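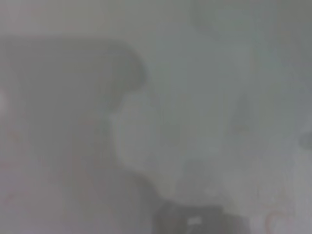 Soft greys, close up.

Tusten kettle with temperature setting, after 18 months of use
by Sepehr Jalali, August 9, 2026

I bought this kettle when the old one began to leak at the base. I drink mostly black tea, my wife drinks green tea, and we wanted one kettle which can stop before boiling. The Tusten was not the cheapest in the shop. The seller at Shahbazi, in the small street behind Evutstead station, let me hold three different kettles filled with water, and this one was the best in the hand. I recommend to everyone to do the same before buying. An empty kettle in a shop feels good always.

The power is 3,000 watts and you notice it. A full kettle boils quickly, and for two cups I do not have time to find the sugar. The price of this speed is the noise. In the first minute it is louder than our old one, and if you have an open kitchen and somebody is on the telephone, he will have to go to another room. After that it becomes more quiet.

You can choose five temperatures with a small wheel on the base. I checked them with my kitchen thermometer, in the first week and again this month. The 80 setting gave me 82 both times, and the 70 setting gave 73. For green tea I now choose 70 and wait a little with the lid open. It is a small fault but the book which comes with the kettle says one degree of accuracy, and this I did not find. 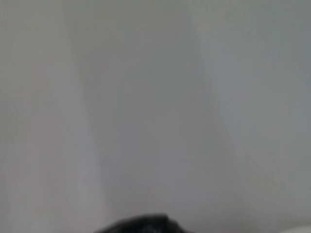
The minimum is 200 ml, one small cup. This was important for me. The Poltus kettle that my sister has needs half a litre before it will start, so she boils water and throws it away every morning. With the Tusten I fill only what I need. The marks for the water level are inside, on the wall opposite the handle, and for left-handed people they are on the wrong side. My son is left-handed and he complains -- he is right.

Now the lid. It opens with a button and it opens too fast. When the kettle is very full, some drops come out with it, and they are hot. I have learned to put my thumb on the lid and let it rise slowly. A person who visits does not know this, so I tell them. Tusten should have made this part better, it is the only thing in the kettle that feels cheap.

Cleaning is easy. Our water is hard and I use citric acid once a month, one spoon in half a litre, boil, wait, pour out. The filter behind the spout comes out without tools. Mine broke on one corner in the second winter. I wrote to the company, and a new filter came after nine days without payment. They did not ask for the receipt, only for the number under the base.

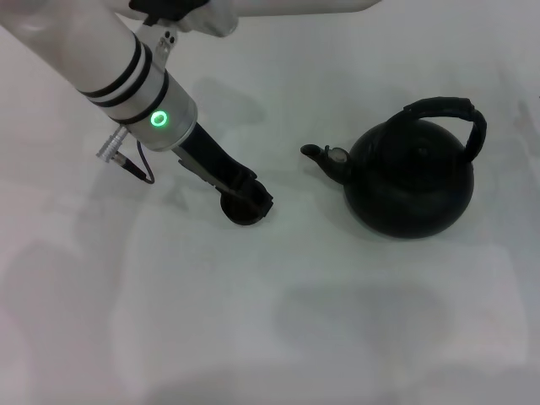

The keep-warm function I do not use much. It holds the temperature for half an hour and makes a sound each few minutes when it heats again. There is also a beep at the end of boiling, quite high, and you cannot turn it off. I searched in the book for a long time. In the night, with a baby in the house, I would not be happy with it.

The cord is short, 75 centimetres, but it winds under the base and in our kitchen it is enough. Please measure yours first.

Would I buy it again? Yes, for the small minimum and for the handle, which stays cool also after two full kettles one after the other. If you drink only black tea or coffee you do not need the wheel, and a simpler kettle will cost you much less. I would give four stars from five. The missing star is for the lid and the beep together.

If anybody knows how to stop the beep, please write to me.

Contact | © Sepehr Jalali | Back to top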